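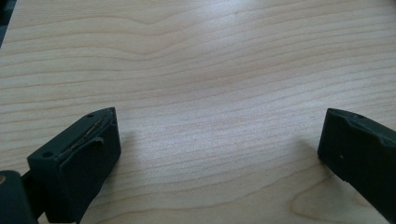 Porlow gripper build, revision 2

The parallel gripper for the shared bench has new fingers and a new controller board. The first set flexed near the root when closing on anything heavy, and the walls there are now thicker. Total mass with the servo and bracket is 576 grams, down from 700, most of it saved by dropping the old steel backplate.

Full travel is 57 mm. The Radent servo reaches both end stops without stalling, though it hunts slightly near the closed position. A smaller deadband setting made this worse -- leave it at the default until the firmware is sorted out. Calibration values are stored on the Duven board and survive a power cycle.

Remaining work: strain relief for the servo cable, a fused supply lead, and a proper test of grip force with the spring scale. The Zupan linkage from April is in the parts drawer and can be reused, minus its bushings.

Print files and the wiring sheet are in the workshop folder. Check the screws on the finger mounts before each session and do not use threadlocker on the plastic parts.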